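Home Stories Archive Submit Contact

The Last Bus to Trerkon

The bus left Ludedard at dusk with two passengers on it. One was an old man with a paper sack. The other was a woman going home to sell her mother's house.

She had not made the trip in years. The road was the same, four lanes down to the river and two after that. At the Van Wyk feed store the driver stopped to let a truck back out, and the old man leaned over the aisle.

"You're from the Biretti place," he said.

"I was."

"I bought a stove from your father. Paid him a hundred dollars and he gave me ten back because the door stuck."

"Did it stick?"

"Still does."

He got off at the crossroads and took his sack up a gravel drive. She watched him until the bus turned.

The house was number 203, at the end of the street. The key was under the brick. The power was on, which surprised her, and the kitchen clock was running an hour slow. Her mother had never changed it in the spring. She said it would be right again if you waited.

The woman put her bag on the table and went through the mail. There was a seed catalog, a bill from December that had been paid twice, and a card from the church. She ate crackers standing at the sink. Then she sat down with the agent's papers and read the first page three times.

In the morning she called the agent and said she needed another week. He asked if there was a problem with the roof. She said no, the roof was fine. After that she started on the back room, where her mother had kept things for the neighbor's children. Most of it was already sorted. The toys were in a white plastic laundry basket, a yellow banana and a blue nut among them, and the pale pink tray had been left beside it on the dark table. She picked up the banana, put it back, and went to find the stove receipt.

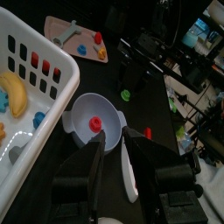
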